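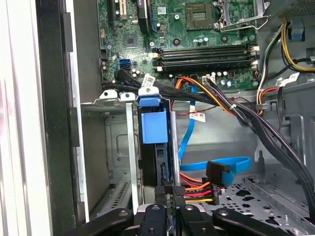
Board with the CPU out, retention lever up, memory slots empty or not as you find them below.

Desktop board: clean the socket before refitting the CPU, or leave it alone?
Posted by Saron Yilma, July 7, 2026

I have an older tower open on the bench for a memory and processor swap. The CPU is out and the lever is up. Green board, four memory slots, two blue SATA ports on the left edge, drive cage with a blue plastic carrier below. I have two sticks of RAM to install and no manual. The vendor's site, Rovdale, lists the case under part 828 but says nothing about the board.

Two things I need to know. Should the socket be wiped or blown out before the replacement chip goes in? And which slots take a pair of sticks? All four slots are the same color, so there is no color code to follow.

Also, the power cables hang over the right side of the board. Do they have to be unplugged, or can they be tied back?

Wayne Friesen
Do not wipe the socket. If it is the type with spring contacts, a cloth will catch and bend them. Hold a flashlight low to one side and look along the rows. Any contact that is out of line will reflect differently from its neighbors. If you see dust, use a hand blower from a few inches away. Canned air is acceptable if the can stays upright.

Disconnect the AC cord, hold the power button for 8 seconds, and touch bare metal on the chassis before you handle the chip. Match the notches or the corner triangle, lower the CPU straight down, and do not slide it. Close the plate, then bring the lever down. Some resistance at the end of the travel is normal. Resistance before the plate is seated is not, so stop and lift the chip out again.

Tie the cables back with a strip of hook-and-loop. Unplug them only if the cooler will not clear them, and note the position of each plug first.

Mikkel Brøndum
For the memory, look for small white print on the board at the end of each slot. It will say something like DIMM1 or A1. On boards marked A1/A2/B1/B2, a pair normally goes in A2 and B2, but older boards often want the first slot of each channel. If the print only gives numbers, try 1 and 3, then read the memory mode in the BIOS. Single channel means move one stick.

Read the sticker on the board too. It may have a model or revision number, and with that you can usually find a PDF manual.

Jaxon Dhillon
had one like this, just put the ram in any slot and it booted. never cleaned anything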